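The white board stays on the table

29th January

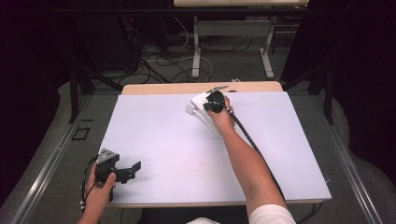
Quick one today, I have bread in the oven and maybe half an hour before I have to go out. People keep asking about the table so, the table. It's the one from the old apartment on Ustholm, light wood, too soft for anything. Breathe on it and it dents. Put a mug down, ring. I spent most of last May sanding out rings and swore never again. So now the board lives on top, flat, nearly the whole width, just a strip of wood showing along the far side and a thin band along the near one so I remember I own a nice table. It never sits quite straight and I've stopped nudging it. Smudges and scuffs in the middle already, and I don't care, that's the whole point of it.

Things I tried before the board:

Oilcloth. Sticky by the second week. Smelled like a pool toy.

Cork mats from Plander. Fine for plates, useless for work, everything leans. Also they shed.

A glass top. Got a quote. 431 for the size I need, and delivery on top of that, and then I'd be scared of it. No.

Nothing at all, "just be careful". Ha.

The board was a shelf back from Misura, the big size, marked down to 60 becuase the box was torn. They cut it for me while I waited. Pale, sort of lavender if the light is cold, white the rest of the time. I wanted plain white and was annoyed for a day. Now I like it. Small parts don't get lost on it the way they did on the wood grain, although white things on it are another story, I have to go by the shadow.

Cleaning: damp cloth, bit of dish soap, dry it right after. Pencil comes off with an eraser. The scuffs don't come off with anything I own. Tried baking soda, it just made a dull patch, so dont do that.

One thing I'd change is the edges. The cut side is sharp enough to feel on your wrists after an hour. Edge tape is on the list, has been on the list for 8 months. Would also like felt dots under the corners so it stops sliding when I lean on it.

Ok, timer's going. Bread pics next time if it isn't a brick.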